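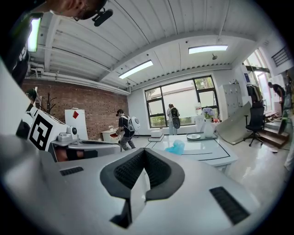 *Ground-floor room, Grullham: brick wall, coat rack and main window.*

**Progress report to Lacerda, 14/02/2020**

Prepared by Soo-ah Pyo

The room is now in daily use. The brick wall stays bare as agreed and the pipes under the ceiling have been left exposed. Of the 734 pounds set aside for furniture, 113 remain. Jong-dae Tak has asked to put this towards coat hooks for the landing.

Work on the tables and desks is almost finished. The long white table has its outline marked in thin black tape, and there are flowers on it and on the desk by the brick wall.

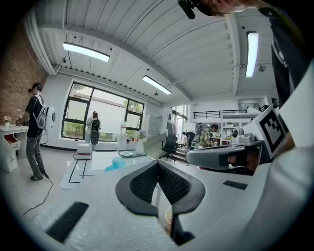 The water dispenser is in place between the window and the tall cabinets. Ah-rin Geum is labelling the shelves inside the cabinets and has 6 left to do.

Still outstanding:

- second set of keys (Dae-han Oh)
- blinds quote from Sesex, valid for 8 weeks
- spare bulbs for the ceiling lights

We expect to send the final accounts in March.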